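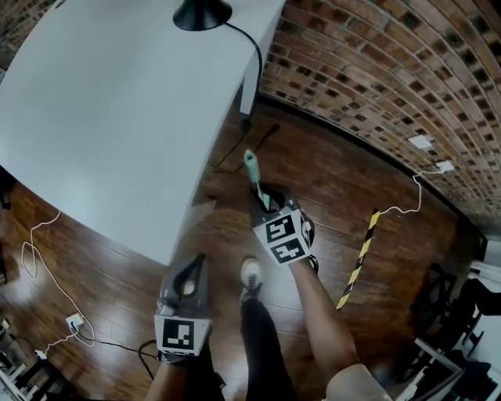
From: Kerubo Mussa
Date: 4/23/19
Subject: Re: Podby speaker dropping out

> Has anyone kept a Podby connected to their phone for a whole album?
> Mine quits after 30 minutes and then plays its cheery little
> start-up tune. Cornon support told me to reset it. I have.

Same here, though mine gives up during podcasts, so it may just have taste. I've owned 2 of them since March and both sulk if the phone's battery saver is on. Switch that off first.

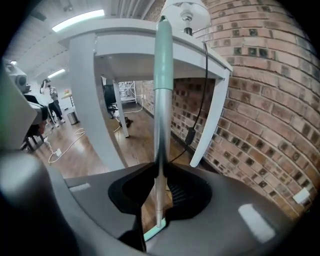 The reset is fussier than the booklet lets on. Hold the power button until the light goes amber, let go, then press the pinhole at the back. A paper clip bends. I'd go for something slim and stiff, along the lines of a stylus with a metal barrel and a mint green tip - mind you, check the tip fits before you start shoving.

If that does nothing, ask Cornon for a replacement while you're under warranty. I paid $200 and my neighbour's Custano, at $500, drops out too, in a much nicer colour.

Kerubo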